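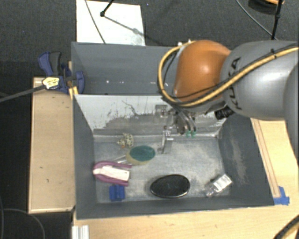
Okay, evening everyone, can you hear me up the back? Good. I'm Sang Phí, I coach the under-15 girls at Emcombe, and I've been asked to talk about defending against one very good player when you haven't got one yourself.

(Wait for latecomers. Mention the sausages are on after, not during.)

So, Rinodska away, last February. Most of you have met their number ten, the tall kid with the left foot. She'd scored in every match we'd seen her in, and I spent the whole week before drawing arrows on the back of an envelope. My plan was to stick our quickest player on her and tell her to follow that kid everywhere, to the drink bottles if she had to.

It lasted 6 minutes! She just wandered out to the touchline and stood there, my marker stood there with her, and there was a hole in our midfield you could've parked a ute in. They walked through it twice. We were two down before I'd finished my coffee.

(Slide 2: the hole. Give them a second to laugh.)

What we do now is pass her on. Whoever's closest picks her up, and when she drifts, you yell a name and let her go. Say the name, please, because "yours!" means nothing when four girls all reckon it's somebody else's. The nearest player shows her onto her right foot, the next one sits a few metres behind and to the inside, and everyone else stays home. I know it feels wrong letting a star stroll away from you. My centre back hated it for weeks and told me so, loudly, mid-match.

(Get two people up to walk it through. Move the chairs first this time.)

At training we run it five against four in half the pitch. The attacking side has one player in a yellow bib, and only she can score. Short goes, then swap. It gets noisy and a bit scrappy and I love it. If your lot are younger, make the area smaller and don't fuss over the angles.

The other bit is further up. She can't hurt you if the ball never gets to her, so our two forwards block the pass inside and make their fullback go long. When we played Jimard we did this well for 50 minutes and then our legs went, so have your subs ready earlier than you think you need them. I left it too late and we lost by one. Chala we drew with, nil-all, freezing, and I've never been so happy with a nil-all in my life.

(If running over, skip the corners slide. Go to the return match.)

Return match at our place: she still scored, a beauty from outside the box, and I clapped it. We got two. Right, who's got questions? Start with the juniors' coaches, they've got to pack up the goals.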